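Oct 4, 2022. Notebook, counter-clearing project (student team, Saken entry)

Picking up from Clémence's page. She wrote "grasping basically solved" at the bottom of it and underlined it. I'd like that line struck until we agree on what solved means.

Where the numbers stand: 243 demos usable out of the ones we have been through. Thibault's sheet says 867 but that is everything ever saved, including the May recordings with the old finger pads and every clip where someone forgot to sync the clock. Please stop quoting 867 to people. Dean put it on the poster draft and Rosine has already asked me about it.

The policy trained on those does well on what it has seen, meaning cups, boxes and the hard fruit. I don't find that very impressive. Anything rigid, standing on its own with clear space on both sides, could be picked up by the scripted baseline we wrote in May. Apolline ran the two back to back and I can't see a difference worth a slide. She thinks there is one. We left it there.

What I wanted to know is what happens with trash, given that the Saken rules say "household waste" and give no list. So the demos we're adding now are on a messy kitchen counter, hand-held gripper, same pads both sides. Tissue, foil, flat plastic bag, opened packets, and so on.

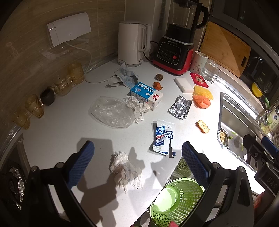 Kitchen counter set, fingers open over the tissue. Alcohol wipes packet and foil just beyond it, milk carton on its side further left.

Things I don't trust yet:

Tissue. A person closes the fingers until it feels right. The model gets no feel, only pictures and finger width, and a balled tissue squeezes down to nearly nothing. I expect it to learn "close all the way" and then do the same to a paper cup.

White on white. Tissue on a white counter is going to be ugly for depth. Thibault says the shadow gives enough of an edge. Maybe, under that light. Try it with the lamp moved before anyone writes it down as a result.

The flat bag. It lies flush and shines. I have no idea what a good grasp on it looks like and I doubt our demos agree with each other. Apolline pinches at a fold, Dean scoops. If both go in, the model will average them and miss.

What counts as trash. The bread or biscuit, for one. Clémence says bin it, I say ask Rosine, because the McGrath team lost points last time over a cookie and argued about it for the whole lunch break. Same question for the fruit nets. We need labels fixed before training, and fixed by one person.

Split. Right now test clips come from the same counter as the training clips, with the objects shuffled. That tells us very little. Dean can get us into the Huvville kitchen for an afternoon – dark counter, different sink – and I want that held out completely. No peeking, no "just a few for calibration."

To do
- Thibault: fix the sheet, one column for saved and one for usable
- Apolline + Dean: pick one way to grab the bag, redo the other clips
- Clémence: rerun baseline on tissue and foil only, at least 41 tries each, write down the failures too
- me: email Rosine re bread and nets
- order 2 spare pads from Sesisent, check the screw size first this time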